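Tusano 조리대 셀 사용 설명서
4장. 그리퍼 설정과 일상 점검

이 장은 Tusano 셀의 설치가 끝나고 로봇 팔의 전원이 정상으로 들어오는 상태를 전제로 합니다. 팔의 고정, 배선, 제어반 연결은 2장을 참조하십시오. 조작 화면의 메뉴 이름은 모두 Akport 제어 프로그램을 기준으로 적었습니다.

4.1 작업 전 확인

설정 작업은 한 사람이 조작기를 들고 진행합니다. 다른 사람이 조리대 앞에 있으면 작업을 시작하지 마십시오.

1. 운전 모드 키를 "수동"으로 돌립니다.
2. 비상 정지 버튼을 눌렀다가 해제하고, 화면에 "정지 입력 확인" 메시지가 나타나는지 봅니다. 메시지가 나타나지 않으면 설정을 진행하지 말고 6장의 안전 회로 점검으로 가십시오.
3. 팔을 "대기" 자세로 보냅니다.
4. 조리대 위에서 이번 작업에 쓰지 않는 칼, 유리 용기, 뜨거운 조리 기구를 치웁니다.
5. 그리퍼의 손가락 사이에 물체가 끼어 있지 않은지 확인합니다.

주의: 수동 모드에서도 그리퍼는 닫히는 힘을 그대로 냅니다. 손가락 사이에 손을 넣기 전에 반드시 화면의 "그리퍼 잠금"을 누르십시오.

참고: 조작기 화면이 어두워진 상태에서는 첫 번째 터치가 화면을 켜는 데만 쓰입니다. 버튼이 눌리지 않은 것으로 보고 세게 두드리지 마십시오.

4.2 손가락 장착

Tusano 그리퍼의 손가락은 왼쪽과 오른쪽이 서로 다른 부품입니다. 손목 쪽 결합면에 L과 R이 새겨져 있습니다. 바꾸어 끼워도 나사는 들어가지만 닫힘 위치가 어긋나므로 조이기 전에 글자를 확인하십시오.

1. Akport에서 "도구 > 그리퍼 > 교체 위치"를 선택합니다. 손가락이 끝까지 벌어지고 자동으로 잠깁니다.
2. 기존 손가락의 고정 나사를 풉니다. 나사는 완전히 빼지 말고 손가락이 흔들릴 정도까지만 풉니다.
3. 손가락을 앞으로 당겨 빼냅니다. 옆으로 비틀면 위치 핀이 휩니다.
4. 결합면을 마른 천으로 닦습니다. 빵가루나 굳은 소스가 남아 있으면 나무 주걱으로 긁어냅니다. 금속 도구는 쓰지 마십시오.
5. 새 손가락을 위치 핀에 맞추어 끝까지 밀어 넣습니다.
6. 고정 나사를 번갈아 조입니다. 한쪽을 먼저 끝까지 조이지 않습니다.
7. 손가락 끝부분의 작은 나사가 표면보다 튀어나오지 않았는지 손톱으로 훑어 확인합니다. 튀어나온 나사는 식품 표면을 긁거나 봉지를 찢습니다.
8. "교체 완료"를 누릅니다. 손가락이 천천히 한 번 닫혔다가 열립니다.

닫히는 동안 긁히는 소리가 나면 "취소"를 누르고 5번부터 다시 합니다. 같은 소리가 다시 나면 위치 핀을 의심하십시오. 핀의 교체 방법은 7장에 있습니다.

주의: 고정 나사에 나사 고정제를 바르지 마십시오. 손가락은 세척 때마다 분리하는 부품이며, 고정제 조각이 식품에 들어갈 수 있습니다.

4.3 손목 카메라 맞추기

손목 카메라는 두 손가락과 그 앞의 작업면을 함께 보도록 달려 있습니다. 손가락을 교체한 뒤, 카메라 덮개를 닦은 뒤, 팔이 조리대에 부딪힌 뒤에는 카메라 위치를 다시 맞추어야 합니다.

1. 카메라 덮개를 보풀 없는 천으로 닦습니다. 기름기가 있으면 중성 세제를 묻힌 천으로 먼저 닦고 물기를 없앱니다.
2. "도구 > 손목 카메라 > 실시간"을 엽니다.
3. 그리퍼를 완전히 엽니다. 두 손가락이 화면 아래쪽 양 모서리에서 안쪽을 향해 보여야 합니다.
4. 한쪽 손가락만 보이거나 한쪽이 눈에 띄게 크면 카메라 받침의 조임쇠를 반 바퀴 풀고 받침을 돌려 맞춥니다.
5. 조임쇠를 조인 다음 "기준 저장"을 누릅니다.
6. 그리퍼를 닫습니다. 손가락 끝이 만나는 점에 화면의 십자 표시가 겹치는지 확인합니다. 겹치지 않으면 십자 표시를 손가락으로 끌어 옮기고 다시 "기준 저장"을 누릅니다.

참고: 손가락의 뿌리 쪽은 화면 밖으로 나가도 됩니다. 인식에는 끝부분만 쓰입니다.

반사가 심한 그릇이나 쟁반을 쓰는 셀에서는 노출을 자동으로 두지 마십시오. 흰 그릇이 화면에 들어오는 순간 주변이 어두워지면서 검은 손가락의 윤곽이 사라지고, 프로그램이 손가락 위치를 놓칩니다. "노출 > 고정"을 선택한 뒤, 가장 밝은 그릇을 작업 위치에 놓고 테두리가 하얗게 뭉개지지 않을 때까지 값을 낮춥니다.

조명을 바꾸거나 커튼을 열고 닫아 조리대의 밝기가 달라진 경우에도 이 값을 다시 맞춥니다. 창이 가까운 셀은 오전과 저녁의 값을 따로 저장해 두면 편합니다. 저장한 값은 "노출 > 불러오기"에서 고릅니다.

4.4 부드러운 식품의 파지 설정

빵, 샌드위치, 익힌 채소처럼 눌리면 모양이 변하는 식품에는 "부드러움" 설정을 씁니다. 이 설정에서는 닫힘 속도가 느려지고, 손가락이 물체에 닿은 뒤에 힘을 단계별로 올립니다.
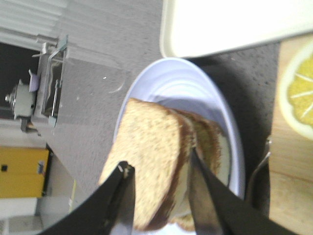

글쓴이: Ridwan Tambunan (Etar 기술문서 담당)
분류: 설정 / 그리퍼 / 식품 파지

식빵 두 장을 겹친 샌드위치는 손가락이 닿는 면에 따라 결과가 크게 달라집니다. 사진에서는 왼쪽 손가락이 앞쪽 빵의 면을 누르고, 오른쪽 손가락은 껍질 쪽을 따라 들어가 있습니다. 뒤쪽 빵은 앞쪽 빵과 조금 어긋나 있습니다. 샌드위치가 접시 안쪽에 닿아 있을 때 설정을 확인하면 빵이 빠지더라도 바닥이나 조리대로 떨어지지 않습니다.

힘 값은 다음 순서로 정합니다.

1. 둥근 접시를 작업 위치에 놓고, 그 안에 시험용 샌드위치를 놓습니다. 속재료는 실제로 쓸 것과 같은 것을 넣습니다.
2. Akport에서 "파지 > 새 물체"를 열고 종류를 "부드러움"으로 고릅니다.
3. 열림 폭을 샌드위치의 두께에 20 mm를 더한 값으로 입력합니다.
4. 힘 단계를 2로 둡니다.
5. 조작기로 그리퍼를 내려 손가락 끝을 빵의 양쪽에 맞춥니다. 손가락 끝이 접시 바닥에 닿으면 안 됩니다.
6. "닫기"를 누르고 손가락이 멈출 때까지 기다립니다.
7. 그리퍼를 접시 테두리보다 낮은 높이까지만 들어 올립니다. 이 높이에서 잠시 멈춥니다.
8. 빵이 미끄러지지 않으면 접시 위로 들어 올렸다가 제자리에 내려놓습니다.
9. "열기"를 누르고 빵 표면을 살핍니다.

7번에서 빵이 미끄러지면 힘 단계를 3으로 올리고 5번부터 다시 합니다. 단계 3에서도 미끄러지면 힘을 더 올리지 말고 손가락 패드의 상태를 먼저 확인하십시오. 기름이 묻은 패드는 힘을 올려도 잡지 못합니다.

9번에서 빵에 깊은 자국이 남았으면 힘 단계를 한 칸 내립니다. 얕은 자국은 허용되며, 식빵은 내려놓은 뒤 어느 정도 되돌아옵니다. 속재료가 옆으로 밀려 나왔으면 힘보다 닿는 위치를 먼저 고칩니다. 손가락이 빵의 한가운데보다 위쪽에 닿을수록 속재료가 아래로 밀립니다.

주의: 시험에 쓴 식품은 손님에게 내지 마십시오. 시험이 끝나면 바로 버리고 접시를 바꿉니다.

참고: 갓 자른 빵과 하루 지난 빵은 같은 설정으로 잡히지 않을 때가 많습니다. 매장에서 두 가지를 모두 쓴다면 물체를 따로 등록하십시오. 이름에 빵의 종류를 적어 두면 목록에서 찾기 쉽습니다.

4.5 접시와 쟁반의 위치 등록

접시는 조리대 위에서 움직이기 쉽습니다. 셀은 매번 카메라로 접시의 테두리를 찾지만, 찾기 시작하는 위치는 사용자가 등록해야 합니다.

1. 접시를 평소 놓는 위치에 둡니다. 조리대에 물기가 있으면 닦은 다음 놓습니다.
2. 팔을 접시의 중심 위로 옮기고, "위치 > 접시 > 등록"을 누릅니다.
3. 화면에 접시 테두리를 따라 초록색 선이 그려지는지 확인합니다.
4. 접시를 손바닥 너비만큼 옮기고 "다시 찾기"를 누릅니다. 선이 따라가면 등록이 끝난 것입니다.
5. 쟁반을 쓰는 경우 "위치 > 쟁반 > 등록"에서 같은 작업을 되풀이합니다. 쟁반은 네 모서리가 아니라 긴 변을 기준으로 찾으므로, 긴 변 하나가 화면에 다 들어오게 팔을 옮깁니다.

흰 접시와 흰 쟁반을 나란히 놓으면 두 테두리가 하나로 이어져 인식되는 경우가 있습니다. 이때는 사이를 벌려 조리대의 색이 드러나게 하십시오. 무늬가 있는 조리대에서 선이 끊겨 그려지면 "찾기 > 배경 학습"을 열고, 아무것도 놓지 않은 조리대를 한 번 찍습니다. 배경 학습은 조리대마다 한 번만 하면 됩니다.

도마, 과일, 집게처럼 등록하지 않은 물건은 화면에 회색 영역으로 표시됩니다. 팔은 회색 영역 위를 지나갈 때 높이를 올립니다. 다만 접시와 도마 사이에 걸쳐 있는 가는 손잡이는 회색 영역에 잡히지 않을 수 있습니다. 자동 운전 전에 접시 옆에 놓인 숟가락이나 집게를 치우십시오.

4.6 저속 시험 운전

설정을 바꾼 뒤에는 반드시 저속으로 한 번 끝까지 돌려 봅니다.

1. 조리대 앞에서 물러섭니다.
2. 운전 모드 키를 "자동"으로 돌리고 "저속"을 선택합니다.
3. "시작"을 누릅니다. 손은 비상 정지 버튼 가까이에 둡니다.
4. 팔이 접시 위에 왔을 때 손가락의 방향을 봅니다. 손가락이 접시 테두리를 스치면 멈추고 4.5로 돌아갑니다.
5. 식품을 잡고 내려놓는 동작까지 끝나면 "기록 보기"를 열어 경고가 남았는지 확인합니다.

노란색 경고는 운전을 막지 않지만 같은 경고가 다음 운전에서도 나오면 원인을 찾아야 합니다. 빨간색 경고가 남은 상태에서는 "보통" 속도를 선택할 수 없습니다.

Jugah 보조 받침을 쓰는 셀에서는 시험 운전 중에 받침의 고무발도 함께 봅니다. 팔이 멈출 때 받침이 밀리면 고무발을 닦고, 그래도 밀리면 고정 브래킷을 답니다. 브래킷은 받침과 같은 상자에 들어 있습니다.

4.7 청소와 패드 관리

하루 운전이 끝나면 손가락을 분리하여 씻습니다. 운전 중에 소스나 과일즙이 묻었으면 바로 닦습니다. 레몬처럼 산이 강한 과일의 즙은 나사 머리를 변색시킵니다.

1. "교체 위치"로 보내고 손가락을 분리합니다(4.2 참조).
2. 흐르는 미지근한 물에서 부드러운 솔로 씻습니다. 패드의 홈은 길이 방향으로 솔질합니다.
3. 중성 세제를 썼으면 거품이 남지 않을 때까지 헹굽니다.
4. 세워서 말립니다. 물기가 있는 채로 결합하지 않습니다.
5. 그리퍼 본체는 꼭 짠 천으로만 닦습니다. 물을 뿌리지 마십시오.
6. 카메라 덮개를 닦습니다.
7. 손가락을 다시 끼우고 4.3의 6번 항목을 확인합니다.

주의: 손가락을 식기세척기에 넣지 마십시오. 패드의 접착면이 들뜹니다.

패드는 800시간 운전마다 교체합니다. 운전 시간은 "유지보수 > 시간"에서 볼 수 있으며, 교체 후에는 같은 화면에서 "초기화"를 눌러야 합니다. 시간이 남았더라도 패드 가장자리가 일어나거나 표면이 번들거리면 교체하십시오. 왼쪽과 오른쪽은 함께 바꿉니다. 한쪽만 새 패드이면 물체가 오래된 쪽으로 돌아갑니다.

4.8 문제 해결

증상: 닫히는 도중에 그리퍼가 멈추고 "폭 오류"가 나온다.
확인: 등록한 열림 폭과 실제 물체의 두께를 비교합니다. 맞으면 손가락의 L과 R이 바뀌지 않았는지 봅니다.

증상: 샌드위치를 들면 두 장의 빵이 서로 어긋난다.
확인: 손가락 끝의 높이가 좌우로 같은지 봅니다. 같으면 닫힘 속도를 한 칸 낮춥니다. 접시에 놓을 때부터 빵이 어긋나 있었다면 놓는 쪽의 순서를 고칩니다.

증상: 내려놓은 빵이 손가락에 붙어 따라 올라온다.
확인: 패드를 닦습니다. 치즈나 잼이 묻어 있는 경우가 많습니다. 깨끗한데도 붙으면 "열기 > 두 번에 나누어"를 켭니다.

증상: 접시 테두리의 초록색 선이 자꾸 흔들린다.
확인: 노출이 "고정"인지 봅니다. 접시에 조명이 비쳐 밝은 줄이 생기면 조명의 각도를 바꿉니다. 테두리 안쪽에 동심원 모양의 굴곡이 있는 접시는 안쪽 굴곡을 테두리로 잘못 찾을 수 있으므로 "찾기 > 가장 바깥 선"을 켜십시오.

증상: 손목 카메라 화면이 멈춘다.
확인: 손목 쪽 커넥터가 끝까지 꽂혀 있는지 봅니다. 커넥터를 다시 꽂을 때는 전원을 먼저 끕니다. 화면이 돌아오면 기준이 남아 있는지 확인하고, 지워졌으면 4.3을 처음부터 다시 합니다.

증상: 시험 운전은 되는데 보통 속도에서 빵을 떨어뜨린다.
확인: "이동 > 가속"을 낮춥니다. 힘 단계를 올려서 해결하지 마십시오. 물체별로 가속을 따로 저장할 수 있습니다.

위의 조치로 해결되지 않으면 "유지보수 > 기록 내보내기"로 운전 기록을 저장한 뒤 구입처에 문의하십시오. 문의할 때 손가락 결합면에 새겨진 부품 번호와 Akport의 버전을 함께 알려 주십시오. 그리퍼 본체의 덮개는 사용자가 열지 않습니다.

다음 장: 5장. 작업 순서 만들기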